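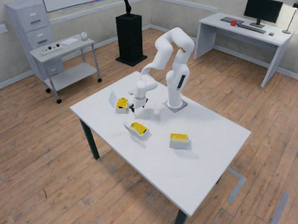
Figure 1. Simulated arm on its table, with three small open boxes in front of it.

Switching a Shared House by Radio: A Report on Our Plug-in Socket Project
Barbara Sadowski and Niall Geddes
2018-02-27

1. How we came to it

The two of us share a tall, draughty house with several other students, and the sockets in it were put in by people who must have had very long arms. The one in the hall sits behind a radiator, and the one for the sitting room lamp is behind a bookcase that has been there longer than any of us. When we were asked in October to choose a home control project, it took us one cup of tea to settle on remote sockets, and we have been very happy with the choice — even in the weeks when nothing would pair with anything.

Our aim was modest. We wanted to switch a lamp, a fan and a radio from anywhere in the house, using a small hand transmitter, and we wanted the settings to survive a power cut. We also hoped to dim the lamp, though we kept that back as an extra in case time ran short.

2. The parts

We compared two plug-in receivers, the Ukier and the Pernerar. Both go straight into a wall socket and have a socket of their own on the front, so there is no wiring to be done, and our landlord was glad to hear it. The Ukier only turns things on and off. The Pernerar can dim as well, and is rated at 300 watts, plenty for a lamp but something to keep an eye on if you are tempted by a heater (please don't be).

For the transmitter we used the Suniver, a four-button handset that feels pleasantly solid. The handbook is a single folded sheet, and Niall read it aloud more than once before we understood that the learn button has to be held until the light blinks, then let go, then pressed again. If we could change one thing about the whole kit it would be that sheet.

3. Pairing and first tests

Once we had the knack, pairing went quickly. We started with everything on one desk in Barbara's room, moved to opposite ends of the landing, and finally tried it between floors. From the same floor, both receivers answered every press. From the kitchen to the attic was another matter. We made 54 presses along that route with each receiver, spread over two evenings. The Ukier answered 44 of them and the Pernerar answered all 54.

At first we blamed the Ukier itself, which was a little unfair of us. It had been plugged in behind the fridge. When we moved it to the socket by the kitchen door it behaved much better, but we ran out of evenings before we could repeat the full set of presses, so the figures above are for the fridge position and should be read that way. The Pernerar had the socket by the door from the beginning, and a proper comparison would have swapped them over. We know this now!

4. Dimming

The dimming turned out to be the part our housemates enjoyed most. Holding the upper button brings the lamp up slowly, and holding the lower one takes it down. With an old-style bulb it was lovely and smooth. With the cheap LED bulb from the hall it flickered badly at the low end, and a bulb marked as dimmable cured that. We did not try dimming the fan or the radio, as the leaflet asks you to keep that setting for lamps.

5. The power cut test

We switched off the sitting room circuit at the fuse board, having warned everyone first, and waited ten minutes. Both receivers remembered their transmitter afterwards. The Pernerar came back off, whatever it had been doing before, while the Ukier came back in its last state. We can see a case for either. For a bedroom lamp we would much sooner it stayed off at three in the morning.

6. What we would do next

Given another term, we would like to add a timer, and to try the Pietrzak wall switch, which talks to the same receivers and would save hunting for the handset under the sofa cushions. We would also repeat the kitchen and attic test with the receivers swapped. Dr Hughes has kindly said that we may hang on to the kit until the summer, so the sitting room lamp is still on it, and the bookcase is staying where it is.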